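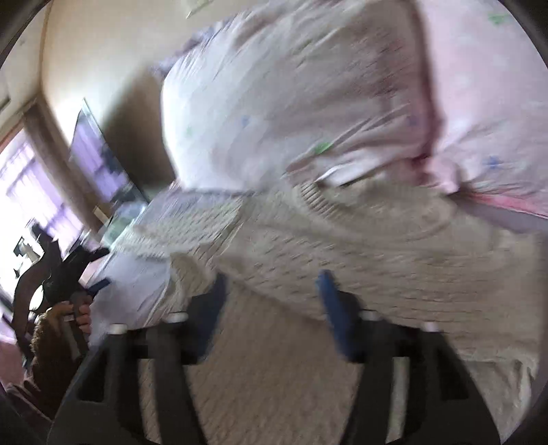
Caring for Clothes at Home, handout 4: Folding knitwear
Course leader: Negin Ghorbani

Welcome back, everyone, and thank you for bringing such a lovely heap of sweaters last time (the mustard one with the toggles is still in the cupboard if anybody is missing it). We ran out of time before the folding, so I have written it out at more length than I meant to.

Please don't hang your knits. A sweater on a hanger carries its own weight from the shoulders, and by July you will have two little bumps there that no amount of steaming quite gets rid of. Fold them and lay them in a drawer.

Use the bed! A table is fine for shirts, but a sweater wants room to spread its arms, and a bed gives you that. Push the pillows up out of your way first.

The fold

Lay the sweater front down, neckline toward the pillows. Smooth it from the middle outward with flat hands, and go gently, as pulling at the hem will stretch the ribbing.

Bring one side in to the middle of the back, then turn the sleeve down so it runs along the body. Do the same on the other side. If the sleeves are bulky, let them lie next to each other and not on top.

Fold the bottom up in thirds, or in half if your drawer is deep. Turn it over so the collar faces you.

A cotton sweater of more than 300 grams will look fat whatever you do, so put that one at the bottom of the pile.

For next time

Fold 12 pieces at home, any knits you like, and make a note of which ones gave you trouble. Mojtaba Zamani will be taking the second half of the class to talk about moths and cedar, and he would like to see any holes you've found, however embarrassing.

Tea is in the small room as usual.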